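The man who runs the repair counter at Trundside would rather talk about queues. He joined his first outside Edwards, the baker's, and has been "quietly furious" ever since.

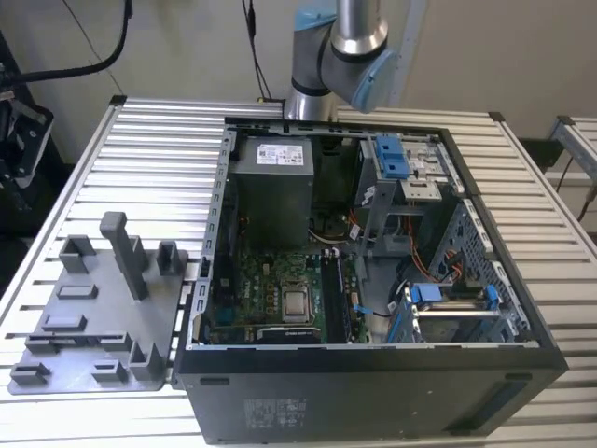

"People in Hendby don't queue," he says. "They loiter with intent." He once let 200 strangers go ahead of him at a summer fair, he claims, and only three said thank you.
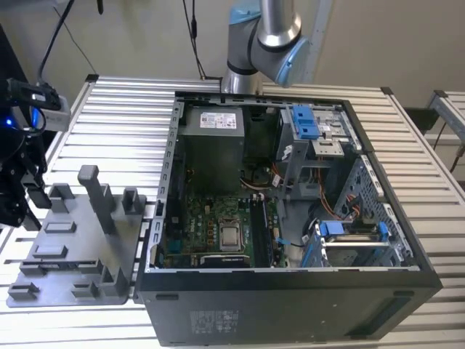
*An open desktop tower on its side.*

Does he ever push in? A long pause. "Twice. Both times at the chemist, and I was ill."
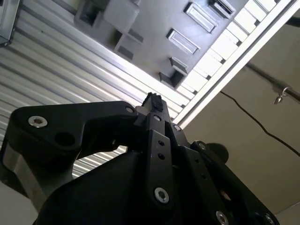 His own customers take a paper ticket from a Drudis dispenser, which he calls "the last civilised object in town". It jams on Saturday.
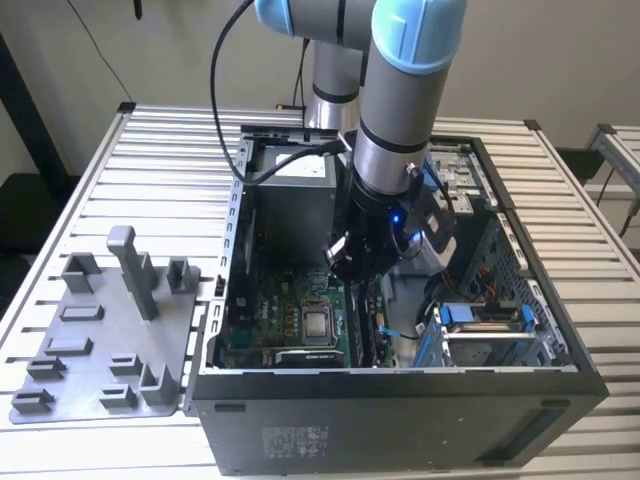 I ask what happens then. "They form two queues," he says, reaching for his tea, "and both of them think they're the real one."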